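Disassembly by robot: notes from the Haltley open day

I took the afternoon off in July to go to the open day at Haltley, where Koubek has a workshop for electronics recovery. The program listed four stations. I spent most of my time at one of them, the desktop PC cell, and the notes are mostly on that. If you want the battery sorting line, somebody else will have to write it up. The queue was out the door and I never got near it.

Some background for regular readers. Most of what I post here is about fixturing and small-parts handling, and my own experience with used PCs is limited to a stack of office towers I stripped by hand two winters ago. That job taught me where the time goes. Screws are quick. Connectors with a latch on the side you can't see are slow, and so is any part that has to be tilted before it will lift. I wanted to see how a two-finger gripper deals with both.

The cell is a slotted-profile table with the arm working from above and the tower lying on its side, open face up. Control software is Memow, which Koubek licenses, and the part library on top of it is called Skakari. The library currently holds 16 chassis types. The operator said each new type takes 2 days to add if somebody has already drawn up the clip and latch positions, and longer if they haven't. 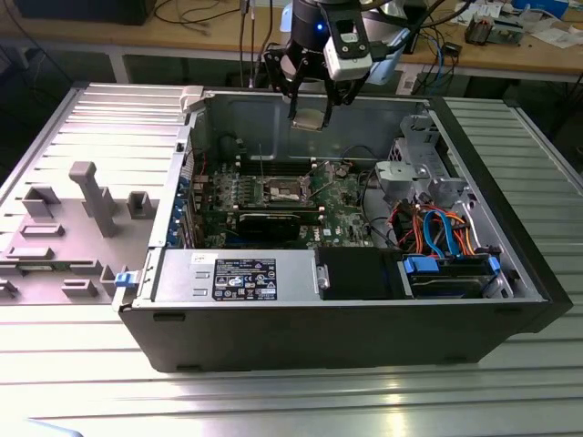

The talk started with reach, and I think that was the right place to start. A tower case is a deep box with sheet metal edges on all sides. The wrist has to come in nearly vertical near the walls or it will hit something, and the camera rides on the gripper, so it needs clearance too. Any approach angle that suits the fingers may put the camera body into the drive cage. Memow plans with a single collision volume for the gripper and camera together. That is conservative, and it rules out some grasps that a person would use without thinking. The operator's view was that they lose a few parts per unit this way and make it up on uptime. I would have liked to see the numbers behind that.

I asked about cables. A bundle of SATA and power leads is a poor target for any planner with a rigid model of the world, and Skakari treats the whole cable region as a keep-out zone until a person has cleared it. So the split of labor is that a human does the soft parts and the arm does the rigid ones. Fine by me. I have seen demos that claim otherwise, and they tend to use cable runs that were dressed for the occasion.

Force control got about ten minutes. The lift threshold is set per part. If the pull goes over the threshold, the arm stops, backs off, and flags the part as still retained. There is no second attempt at a different angle yet. I asked whether the flag tells you which latch is holding, and it doesn't, only the part name and the force at the stop. For a person standing at the bench that is enough. For an unattended cell it would be thin.

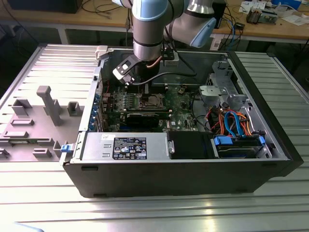

The PC cell at Haltley: arm over the board, CPU socket empty, drive and power supply in the case.

Fixturing was the part I had come for, and it was the least finished. A case on its side on ribbed aluminum will slide if you pull on it off center, and the force you need to free a stuck part can be more than the friction holding the chassis. The plan is a set of adjustable stops that locate against the outer shell. I asked about vacuum. The answer was that the side walls on these cases flex too much and have vents in inconvenient places. I believe that, although I would try it on the flat areas before giving up.

The second fixturing question is datum. Memow locates the chassis from features on the motherboard and works outward. I would have picked the rear wall, where the expansion slots are, as it is stiffer and punched in one operation. The board sits on standoffs and can be off by a noticeable amount from one unit to the next. The operator agreed it was worth testing and said the board was chosen early on because it has more contrast. Green against bare metal is an easy find under shop lighting. Nobody has gone back to check whether the easy find is also the accurate one.

Throughput, for those who asked me to bring back a figure: the log on the wall screen gave 1,684 completed picks since the counter was last reset. It didn't say over what period, and a pick counts the same whether it is a bracket or a drive, so I would not build a business case on it.
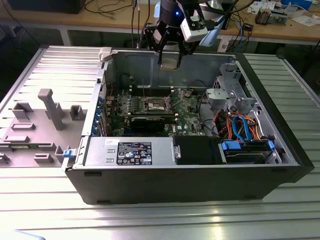

The rear wall is also where the finger geometry starts to matter. Long narrow fingers get down beside the sheet metal, but they bend under side load, and the bend shows up as position error at the tip. Shorter ones are stiffer and can't reach. Koubek has a cabinet of finger sets and swaps them by hand between runs. A tool changer is on the list for next year. My guess is that it adds enough height to the stack to bring back the clearance problem from earlier, and I said so. They had a drawing with the extra height on it already, which was good to see.

Two smaller items. Drive clips in a contrasting color are a real help to the vision system, and the library uses them as a secondary reference when they are present. Labels are not read at all. I had assumed the power supply label would be used to confirm the model, but the text is small and the camera would need a dedicated close pass to get it.

Handouts were a single sheet with the cell layout, 200 copies, and they had run out by three o'clock. I copied the table dimensions off the one taped to the door and will put them in the fixturing notes when I get to it.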